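Write the Handling Rules Before the Task List
Kartini Tuhumury
Monday, September 6, 2021

Most of the written procedure in robot data work covers the wrong half of the job. A typical collection manual has a long section on calibration, a longer one on file naming, and a task list with a line for each activity: clear the table, stack the dishes, move the bowl. What the operator's hands are supposed to do between the start and the end of "move the bowl" gets a sentence, if that. I think this order should be reversed, and that a handling standard should be written, reviewed and tested before anyone drafts a task list.

My argument is limited to hand-held gripper collection in homes, with a person holding one tool in each hand. Fixed arms in a lab have a different set of problems, most of which are already covered by machine safety rules. A hand-held gripper falls outside those rules. It has no workspace to fence off and no emergency stop, and the usual reading is that no standard applies. The usual reading is correct as far as it goes. It leaves the quality of the work to whoever is holding the handles.

The first thing a handling standard should fix is the definition of a grasp. At Maraser, where I reviewed procedures for two years, the manual allowed any contact that moved the object. Operators therefore pinched a bowl by the near rim, scooped it from one side, or pushed it along the cloth with a closed finger. All three passed review. A policy trained on that mix has no reason to prefer the one that is safe for the bowl. My proposed rule for open dishes is plain: both fingers on opposite sides, pads in contact, no metal part touching the glaze, and no lift until the contact has been held still for a moment. The pause costs very little recording time and gives the annotator a clean boundary between approach and lift.

The second thing is the role of the other hand. Two-handed work is often recorded with no stated division of labor, and the second tool drifts. It hovers over the object, comes in late, or takes hold while the first is still adjusting. I would require each task to name a holding hand and a working hand, and to state at which step the roles may change. If a task doesn't need the second tool, it should be parked clear of the object. A finger held over the inside of a bowl should be there for a stated step.
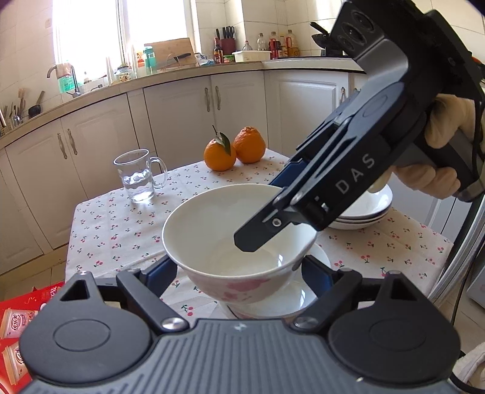
Ceramics on top of other ceramics deserve their own clause. A bowl resting on another dish can't be treated as a bowl resting on a table. The lower piece can shift when the upper one is gripped, and the operator usually corrects for this by feel without noticing. The correction ends up in the data as a small sideways motion with no visible cause. The clause I use says that a nested or stacked piece is lifted straight up until it is clear, and that any contact with the piece underneath after that point is marked as a fault. The recording may still be kept. It has to carry the mark.

Nadhirah Mangundap, who runs collection at Grenell, objects to this. Her position is that tight handling rules produce narrow data, and that a model which has only seen correct grasps will fail the first time it meets an awkward one. She has a point, and her team's recordings are more varied than any I have supervised. But variety has to be chosen to be useful. If I want off-center grasps, I can write a task that calls for them and label the result. What I can't do is recover, from an unlabeled set, which awkward grasps were intended and which came from a tired wrist at the end of a shift.

She has a stronger objection on cost. A trial of the draft rules in Cimasville used 19 tasks and three reviewers, and the reviewers disagreed on what counted as pad contact more often than I had expected. The blue or gray of a pad is easy to see when it faces the camera and hard to judge when it is behind the object. We ended up allowing a third verdict, "not visible," alongside pass and fault. I was against it at first and now think every handling standard should include it. Forcing a reviewer to guess puts false certainty into the record.

The third area is the surroundings. Many teams clear a home kitchen until it looks like a test bench, which removes the reason for working in a home. I would leave the counter as the household keeps it and put the controls on the table alone. A patterned tablecloth can stay, but its folds should be smoothed out where an object is to be set down, since a ridge under a foot ring changes how the dish lands. Drinking glasses should be outside the reach of the working hand unless they are part of the task. Cables should run behind the operator's arm, and the operator should check them again after each change of position. None of these rules needs equipment. They need a person with the authority to stop a session, and most teams have not named one.

Gloves should be addressed too. The Toma procedure, which is otherwise the best I have read, treats them as a matter of comfort. A glove changes grip on the handle and can change how far the fingers close on a long shift. Whether gloves are worn should be recorded per session, with the type, in the same place as the calibration values.

A first version of all this can fit on two pages. I would hold the task list back until those pages have survived a week of use, and I would put the next revision in December, when enough fault marks will have built up to show which clauses are being read differently by different reviewers. Those clauses should be rewritten first, starting with pad contact.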